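Keeping the Family Computer Clean: Tips from My Kitchen Desk

April 5, 2018

My mother-in-law telephoned on Sunday to say that her computer was talking to her. A woman's voice was telling her to call a number right away, and the screen had gone bright blue, and would I please come over before it got any worse. I put the bread dough in the fridge and went. It was one of those pop-up pages that fill the whole screen, and all it needed was for the browser to be shut down, but while I was sitting there I had a good look through the rest of the machine and, oh my goodness, the things I found! Three toolbars, a weather program she had never once opened, and something called a "driver helper" that wanted 45 dollars to fix 285 problems.

So this week we're leaving the stain removal alone (the grease posts will be back, I promise) and having a little spring cleaning of a different sort. I do this in our house twice a year, once around now and again when school lets out in June, and it takes me an evening with a pot of tea.

Start with the list of programs

On a Windows computer, open the Start menu, type "add or remove programs" and press Enter. Sort the list by install date so the newest things come to the top. Go down it slowly, and when you meet a name you don't know, write it on a piece of paper before you do anything else. Then look the name up on your phone. I like to use the phone for this and leave the computer out of it, the same way I wouldn't ask the fox how many hens there were.

Some of the dull-looking names belong to your printer or your sound card and ought to stay put. If you can't find out what a thing is, leave it, put a star beside it on your paper and ask somebody later. I once took off the program that ran our scanner and it was a whole weekend before I got it going again, with Alfie Oakley from next door on his knees under the desk.

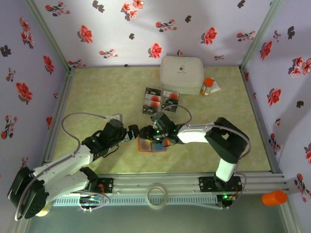

Once you've settled on what has to go, remove one program at a time and restart in between. It's slow, I know, but a few of these things ask sneaky questions on the way out ("Are you sure you want to keep your protection off?") and when you're rushing you'll click the wrong one. Read each box twice. The button you want is very often the small gray one.

Where the junk comes from

Mostly from us, I'm afraid! You want a free program to turn your photos into a calendar, you type that into the search box, and the first result is an advertisement made to look like the real thing. My own downfall was a recipe organizer called Gulteo, which I got from a download site and not from the people who make it. The organizer was fine. The two extra programs that came tucked in with it were dreadful, and one of them changed my home page every morning for a week.

These are the habits I've settled into since then:

Go to the maker's own website and download from there. Type the address in yourself if you know it.

If the maker doesn't offer a desktop version, don't go hunting for one. Somebody may well have put one up, and it may even work nicely, but you have no idea what else is in the box.

Choose "custom" or "advanced" when the installer offers it. It sounds frightening but it's only a page of checkboxes, and you can clear the ones you don't want.

Wait a day before installing anything you found late at night. I've saved myself a lot of bother with that one.

Delete the installer out of your Downloads folder when you're finished. Mine had 81 files in it last spring, including four copies of the same tax form.

The browser needs its own going-over

People forget this part. Open the browser's menu, find the extensions or add-ons page, and look at every one of them with a cold eye. Coupon finders are the worst in my experience. My sister had one named Sisia that she swore by, and then she noticed that her searches were all going through some page she'd never heard of. Off it came, and her computer sped up the same afternoon.

While you're in there, check which sites are allowed to send you notifications. Those little boxes in the corner that say your computer is infected are very often only a website you said "allow" to once, when you were trying to read about pruning roses. Block the lot. You can always let your calendar back in.
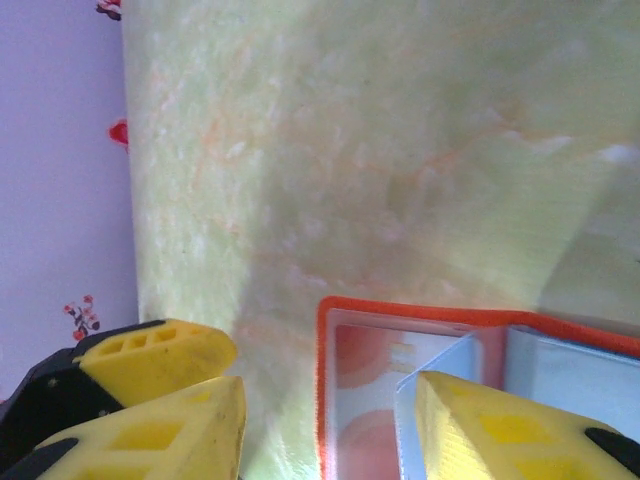 Philomena Hegarty wrote in after my last computer post to say that she'd done all of this and the pop-ups still came back every 30 minutes, and what finally cured it was looking at the list of programs that start up with the computer, where one leftover was quietly putting everything else back. She also said to tell you all not to ring the number, ever, even to give them a piece of your mind.

She's quite right on both counts, and I should have put the startup list in the first time. Press Ctrl, Shift and Esc together, click "More details" if the window is tiny, and choose the Startup tab. Anything you've already removed has no business being there. Right-click it and choose "Disable," and then run a full scan with your antivirus overnight, with the laptop plugged in.

Last thing, and then I'll let you go. Keep your piece of paper. Mine is taped inside the cupboard door over the desk, beside the oven temperatures, with the date of each clear-out and what I took off. When a name turns up again in June, I know I've met it before and didn't care for it.

Next week: getting candle wax out of a tablecloth.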